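4.3 Siting small appliances

1. Place each appliance on a firm, level worktop, clear of curtains and wall cupboards. Connect it directly to a wall socket.

2. Check the rating plate before two heating appliances share a double socket. The Greven kettle is rated at 2,215 W and the Rinov grill at 1,308 W.

Caution: Do not use an extension reel. Keep flexes away from the sink and hob.

3. Leave the space over a toaster's slots open while it is switched on.
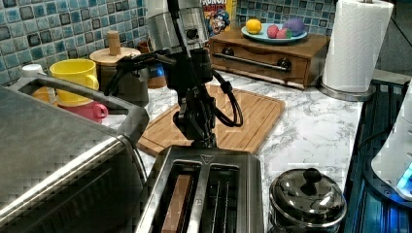
4.4 Crumb trays

1. Switch off, unplug and allow to cool.

2. Slide out the tray, empty it and wipe with a dry cloth.

Note: Replacement trays are listed under part 162.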